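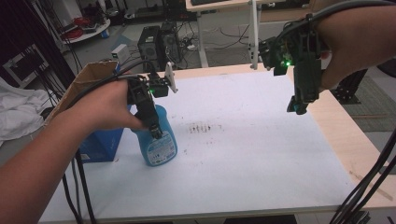

Teaching the wipe-down by hand

12/25/21

I started the spray bottle task in July and it has taken far longer than I planned. The idea is simple. You hold a gripper in each hand, do the job yourself, and the recordings go to the robot to learn from. The left one takes the bottle by the neck and the right one is kept free for the cloth.

Paper goes over the table first and gets dirtied, so there is something to clean. I used to do this on bare wood, but the marks were hard to make out in the recordings.

So far I have almost 300 good runs. The first 11 had to go because I was squeezing too fast and the bottle tipped. Slow and even works better, and I now wait a moment after closing the fingers before I lift.

The cables are still a nuisance. They loop back over my forearm and pull a bit when I reach across. I have tried 2 ways of routing them and neither is much good.

Training runs on Renance, which I have set to stop at 1175 steps for now. I'll do the cloth folding next, then go back and redo the left-handed runs.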